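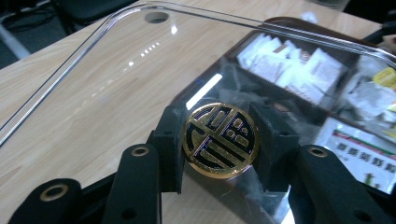
Progress report no. 3, packing bench automation
To: Areeba Swati, Westberg
From: Dwight Després, Cornow
November 17, 2021

Areeba, short one, Gordon wants me back on the floor by noon. Numbers first, then the people side, then what we need from you.

Where we are

Recorded pick-and-place runs with the hand-held gripper: 1,106. Target for this period was 1,000, so we're over. Most are with the gold and black medallions, gripped upright by the rim. That's the grip we want the arm to learn, jaws on the edge and off the face. The enamel is glossy and marks easily, customers send pieces back for a smudge.

Sachets going slower. Packed tight in the tray, jaws too wide to get just one. Radwa has drawn a narrower jaw block, Cedance is printing it. Cards not started.

Arm itself: delivered, bolted down, not running on live orders. Won't be until the stop button is moved. Right now you have to lean across the bench to reach it, Gaétan flagged this and he's right.

What changed for the packers

Recording is done by the packers themselves, on shift, paid at normal rate. First two weeks were rough. The gripper is heavier than it looks and wrists got sore, so we cut sessions to half an hour and then swap. Complaints dropped after that, didn't stop.

Other thing we got wrong. We counted recording time against the packing quota. So anyone who helped looked slow on the board. Fixed now, but two people dropped out over it and only one has come back. My fault, should of asked first.

Radwa moved from packing to running the recordings full time. She checks each run the same day and throws out the bad ones (the 1,106 is after her cuts). Her pay grade hasn't moved. Gordon agrees it should, paperwork is sitting with Nedelcu, who do our payroll. Would like that done before the next report.

Jobs: the question comes up every single break. What we've told people is what's in the grant agreement, no packing positions cut during the project. They want to know about after. I don't have an answer and I told them so. If Westberg has a position on this please send it in writing, I'll post it by the time clock.

Gaétan also asked who owns the recordings, meaning the packers' hand movements. Fair question. Need your legal people on that one.

Money

On budget except jaw blocks. We're going through them faster than planned, the gripping face wears smooth and then pieces slip. Moving the training line over to cover it, tell me if thats a problem.

Next period

- 200 sachet runs with the narrow jaws
- stop button moved, then signed off by Gaétan before any powered test
- first arm trial on medallions, scrap pieces only, after hours
- sit-down with all packers, both shifts, you're welcome to join
- Radwa's regrade

Need from you

Answer on jobs after the grant. Answer on the recordings. OK on the budget move.

Run log to follow from Radwa, she's still cleaning up the file names.

Dwight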